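Simby wrist camera and gripper kit: three months on a small arm

Posted 21 April 2026 by Nusrat Thambiah

I've wanted a proper wrist camera for years, and this is the first one I've bought that stayed on the arm for longer than a weekend. Short version for people in a hurry: I love it, I have a few complaints, and I'd buy it again tomorrow.

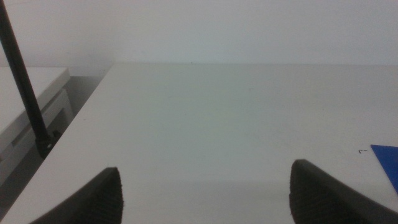 What's in the kit

Simby sells the camera and the gripper together or separately, and I went for the bundle. You get the gripper body, two pairs of fingers, the camera on its little bracket, a cable long enough to reach the base of most tabletop arms, a bag of screws and a printed card with the wiring on it. The software is a download. My arm is an old Amaral, bought secondhand, and the adapter plate for it is an extra that I nearly forgot to order, so check the list on the order page before you pay.

Everything came well packed and the screws were the right ones (I've built enough kits to be grateful for that). There's one spare of each size.

Putting it together

I had the whole thing mounted in an evening, with a break for dinner. The gripper goes on first, then the camera bracket slides over two pins and locks with a single screw. I really like this part of the design! You can take the camera off to clean it and put it back, and it goes back to the same spot. I tested that by running my calibration before and after, and I didn't have to change a thing.

The cable is the weak point. It leaves the camera at a right angle and wants to rub against the wrist joint when the arm folds in tight. A loop of soft wire fixed it for me, but a clip should be in the box. My friend Benedito Bragança has the same kit on a bigger arm and had no trouble, so it may come down to how much room your wrist has.

Living with the view

The camera looks out past the fingertips, with both fingers in view at the bottom. When the gripper is wide open you get a nice clear look at the table between them, and that gap is where I do nearly all of my lining up. The fingers are blurry this close to the lens and they stay that way, since focus is set for the work surface. I got used to it in an hour. What you need from them is their position, and dark fingers over a white table could hardly be easier to pick out.

Picture quality is fine, and that's as far as I'd go. It's on the soft side, with a bit of grain, and small marks on the tabletop come through faintly. The darker of my corner marks reads well enough. The paler one farther back is hard work, so if you line things up by eye, use a thick black pen. Strong color is no problem at all: a flat blue piece shows up clean and crisp against the white even when it's only just poking in at the side. White comes out a little lavender in places, and I've left it alone.

The angle is low and slanted, so you see all the way back to the wall. Some people would want a view straight down. I like having the far edge of the table in there because it tells me at a glance how the wrist is turned. On the other hand it does mean your background matters. Mine is a plain pale wall and the tracking behaves beautifully. When I tried the arm at Benedito's place, with shelves full of bright boxes behind it, the software kept getting excited about the boxes. Hang up a sheet if that's your situation.

The fingers

They have a bumpy inner edge and rounded tips, and they open wide. I've had them pick up wooden blocks, pens, bottle caps, a tape measure and a very patient rubber duck. Thick or soft things are a pleasure. Flat things are a struggle, as they are with any two-finger gripper I've owned: a thin card lying on a smooth table mostly gets pushed around. Simby sells a thinner tip for that, and I haven't tried it.

I ran a long repeat test in December, before I wrote any of this down, on a loaner set: 127 picks of the same block, with 3 drops. All three came after I'd bumped the table with my hip, so I'm inclined to forgive the gripper.

Software

Simpler than I feared. It finds the camera by itself, shows the live view, and lets you drag a box over whatever you want to follow. There's a 10 minute tutorial that I'd call required. The export button is tucked away in the settings menu for no reason I can work out, and the program forgets your window layout every time you close it, which drives me up the wall. Support answered my email about it the next morning and said a fix was planned.

Compared with the Wunis

I used a Wunis camera before this one. Its picture is sharper, no question, and it handles dim rooms better. It's also heavier, and on a small arm I could feel that weight in every fast move. For a big arm in a workshop I'd still think about it. For a tabletop setup like mine the Simby wins easily, and it comes with a gripper!

Who should get one

Anybody with a small arm who's tired of taping a webcam to the wrist. Teachers too, I'd think, as long as someone sorts out the cable first. If you need to read tiny print or inspect solder joints, look elsewhere.

I bought mine from Fisunus, who had the adapter plate in stock as well. If you have the older Amaral wrist with the four-hole pattern, ask for the version of the plate with slots. The plain one fits, but you'll be filing the holes to get the last screw in.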